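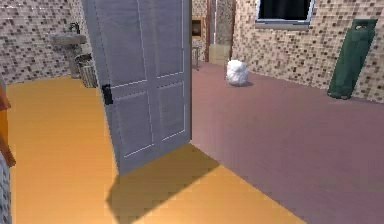 Door task in sim, panelled door wide open, orange floor meeting mauve.

January, late afternoon. Swapped the fixed start pose for a random one and retrained the door policy overnight, 3000 episodes (Femi's idea, and a good one!). Ran 50 evals after lunch and got 12 failures, mostly going for the latch too early. Still miles better than the last lot. I want to try a softer penalty on contact next – Corina, please don't wipe the Plinine runs yet, I need 2 of them for the plot.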